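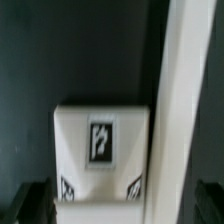
Why does each block carry a marker on more than one face?
So that a block can still be identified when it is turned or when one of its faces is hidden from view.

3.2 Marked blocks

Figure 3. Upright white block with a square black-and-white marker on the upper part of its face. Further marker patterns are partly visible lower down, on the side faces.

The blocks used in this study belong to the Nokstead set, which was prepared in our workshop during January. All of them are white and have a matte finish. In our first trials we used glossy blocks, and the reflections of the ceiling lamps fell on the markers and made the reading difficult. With the matte finish this problem became much smaller, although it did not disappear completely.

The set contains 42 blocks. Every block has its own number in the list, and every marker belongs to one block and one face only. In this way the reading gives us two facts at the same time: which block it is, and which side is turned to the viewer. The list was checked by Lilian Kinyua and closed on 19/02/2022. After this date no marker was exchanged.

The place of the marker on the face was discussed for a long time. In the earlier set, named Kioko, all markers were put in the center of the face. When two blocks stood close together, the front one often covered the center of the other one, and both the marker and the block were lost. A marker near the top edge stays visible longer in such a case. A marker near the bottom helps when something is lying on the block or is held above it.

The orientation of the block needs a short remark. We write the angle as zero when the main face is parallel to the front edge of the table, and we turn the block in steps of 30 degrees until 90 degrees is reached. At the steps in between, two neighboring faces can be seen together, and then we accept the reading if at least one of the markers is decoded. If both are decoded and they do not agree, the reading is counted as wrong.

In total 193 readings were made with the Nokstead set. The conditions of light were kept the same for all of them, and the background was dark, so that the outline of the white block could be separated easily. The readings with the Kioko set were made on a light table, and for this reason we do not compare the two sets directly. The results for each angle are given in Section 4.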